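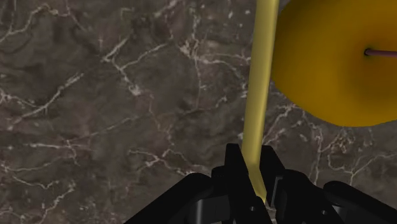 深色脉纹大理石室内饰面为什么容易沿脉纹开裂？
主要原因在于脉体与基质的矿物组成、晶粒尺寸和孔隙连通性存在差异，温湿度变化时两者变形不一致，应力集中于界面，微裂隙因而优先沿脉壁扩展。

2 脉纹形态与饰面劣化的关系

2.1 脉纹的分类与记录

建筑石材行业对脉纹的描述长期依赖商业名称，同一名称下的板材在矿物组成和结构上可能相差很大，不同矿区的产品也常以相近名称销售。本文不采用商业名称，按几何形态将脉纹分为平行脉、单支脉和网状脉。平行脉走向大体一致，脉间距变化较小；单支脉贯穿板面，少有分叉；网状脉由多条细脉分叉、交汇构成，走向不定，局部加宽成斑块。褐灰底色上的白色及浅灰色细脉分叉、曲折，部分加宽为小块亮斑，其视觉形态可归入网状脉（图2）。

图2 网状脉纹的视觉形态（计算机渲染）

形态分类只反映表面特征，不能替代岩相鉴定。白色脉体多为方解石，也可能含白云石或石英，仅凭颜色无法区分。脉体两侧若存在黏土质薄膜，其吸湿膨胀对界面强度的影响往往大于脉体自身的矿物差异，而这类薄膜在抛光面上通常不可辨认。因此，本文对每一类脉纹均另取断面样品制作薄片，在偏光显微镜下记录脉壁的平直程度、晶粒接触关系及填充物的连续性。

脉纹交汇处单独编号。交汇处的脉体来自不同期次的充填，后期脉体切割前期脉体时，常在切割部位留下未完全愈合的空隙。板材出厂前一般用树脂填补此类空隙，填补后的表面光泽与周围接近，但树脂的热膨胀系数明显高于方解石，老化后又会收缩变脆，原有空隙可能重新张开。记录时在紫外灯下观察荧光，以确定填补范围，并将填补区与天然脉体分开标注。

2.2 现场与样品

调查对象为Rinach和Kawaguchi两地的室内饰面，均为公共建筑门厅的墙面干挂板。Rinach门厅朝南，玻璃幕墙内侧的板面在午后受直射阳光影响，冬季采暖期相对湿度偏低；Kawaguchi门厅位于建筑北侧，外门开启频繁，梅雨季节板面温度常低于室内露点。两处饰面的安装方式相同，背面均留有空气层，未使用整面粘结。

Rinach的现场调查于5月进行，Kawaguchi的调查于2022年9月完成，由Misaki Sekiguchi负责裂隙测绘与取样。取样限于已拆换的板材，现役板材仅作无损检测。从拆换板材中选取9块用于吸水试验，其中2块含有树脂填补区，单独处理，不参与脉纹类型之间的比较。

取样位置避开挂件孔及板边。挂件孔附近的裂隙受安装应力控制，走向多与孔壁垂直，与脉纹的关系不明显；板边则易在搬运中受损，裂隙的成因难以追溯。测绘时将这两类裂隙保留在底图上，但不计入脉纹相关裂隙的长度。对走向与脉纹局部重合、随后偏离的裂隙，只计入重合段。

2.3 毛细吸水与热湿循环

试样切割后以去离子水清洗，干燥至恒重，侧面用石蜡密封，抛光面朝下置于浅水层上。称重间隔在试验初期较密，其后逐渐放宽。由于大理石的总孔隙率很低，称重前对表面附着水的处理方式会显著影响结果，全部试样因此由同一操作者以拧干的湿布擦拭。

热湿循环在Prelura气候箱中进行，共100个循环，每完成5个循环取出试样，在斜射光下记录表面裂隙，并测量垂直于脉壁方向的超声波速。升温与降温段采用相同速率。箱内湿度在降温段滞后于设定值，分析时采用试样旁探头的实测值。

波速测量的耦合剂选用弹性橡胶片。凝胶类耦合剂会渗入已张开的脉壁裂隙，使后续读数偏高，且残留物难以彻底清除。换能器位置以模板固定，模板背面的对位线与试样侧面的刻痕对齐。对于脉壁倾斜较大的试样，声程按薄片测得的倾角修正；倾角在试样内部变化明显者，不作修正，只比较同一测点循环前后的相对变化。

2.4 结果的适用范围

平行脉试样的波速下降集中在少数脉壁上，其余部位变化较小，裂隙表现为较长的连续线段。网状脉试样的裂隙短而分散，多起始于交汇处，沿较细的分支延伸后终止于基质。两者的宏观吸水量接近，但水分在板内的分布不同：前者沿脉壁形成带状湿区，后者的湿区边界不规则，干燥所需时间也较长。单支脉试样介于两者之间，其表现主要取决于脉体是否贯穿板厚。

上述差异对维护方式有直接影响。对平行脉板材，检查可沿主要脉壁进行，裂隙张开后宜从背面加固；对网状脉板材，仅沿较宽脉体检查容易遗漏细分支上的早期裂隙，应以交汇处为中心划定检查范围。表面憎水处理能够降低抛光面的初始吸水速率，但不能阻止背面冷凝水进入，在背面空气层通风不良时还可能延缓板材干燥。

Gramness采石场提供的新板用作对照。新板未经历安装和使用荷载，其初始波速高于拆换板材，两者的绝对值不宜直接比较。此外，抛光会使浅层脉壁产生细小损伤，损伤深度与磨具粒度及进给压力有关，而拆换板材的加工记录已不可查，这部分影响未能从初始波速中分离。试验也未涉及外墙饰面；冻融作用和酸性降水下脉体的选择性溶蚀，需采用另外的循环制度评价。

裂隙测绘底图与薄片记录按板材编号归档，编号规则沿用取样阶段的标注。树脂填补试样的波速数据离散较大，其处理方法在下一节中说明。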